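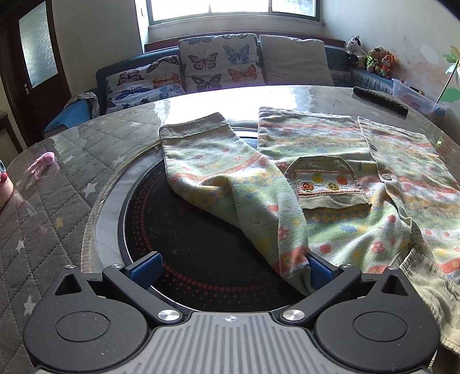

Chamado: exportação de etiquetas trava no módulo Trikside
Aberto por: Annick Lefèvre
Produto: Malten, edição para lojas
Situação: resolvido

Descrição inicial
Bom dia, pessoal! Desde a atualização de janeiro, a exportação de etiquetas para no item 185 e fica ali, com a barra congelada. O catálogo da loja tem 4.000 artigos, quase tudo cama e banho, e antes saía inteiro numa tacada só. Já reiniciei o Malten e troquei de navegador. Nada mudou. A impressora é uma Courtois de mesa e a página de teste sai perfeita.

Resposta do suporte Drotemeck
Olá, Annick. Pode exportar só a categoria "Toalhas" e enviar o arquivo de log? Ele fica em Ferramentas, Diagnóstico, Salvar registro.

Annick
Enviado! E olha que curioso: "Toalhas" exportou sem erro nenhum, em uns 30 segundos. Fui testando as outras e só "Lençóis" trava – sempre no mesmo artigo, um jogo de casal com elástico.

Suporte
Ótimo teste, ajudou bastante. O log mostra um caractere de tabulação no campo "Composição" desse artigo. A versão nova do Trikside lê a tabulação como fim de coluna e fica esperando um valor que não vem. Abra o cadastro, apague o campo inteiro, digite de novo (sem colar da planilha) e salve.

Annick
Funcionou!!! Passou direto pelo 185. Parou mais adiante, mas aí eu já sabia o que procurar: eram mais 4 artigos com o mesmo problema, todos colados da planilha do fornecedor. Corrigi um por um e o catálogo saiu completo, com os acentos certinhos e o código de barras bem mais nítido que na versão antiga. Adorei o layout novo – o preço por metro finalmente cabe na mesma linha!

Suporte
Que bom! Registramos a falha para a equipe do Trikside. Até a correção sair, use "Colar sem formatação" e confira o campo "Composição" antes de salvar.

Chamado encerrado em 20 de fevereiro de 2021.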